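March, late

Second day on the Mockus rules at the Narport unit. We now wipe the marker faces before each block and check that nothing is covering them. A block is 90 minutes at most, then a break. Pundach wanted longer and was told no.

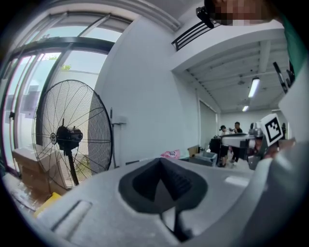 Gripper and marker, big fan by the window.

Cable rule went in after lunch. Slack goes along the forearm and back to the hip, never across the front. I still forget and have to start again. Fingers are to be fully open or fully closed at the start of a take.
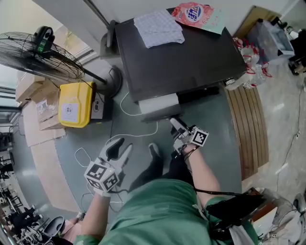 Jondach want 500 takes under the same rules, so the sheet has to be signed per block from now on. Did 2 blocks after tea. Wrists sore. Home by 5.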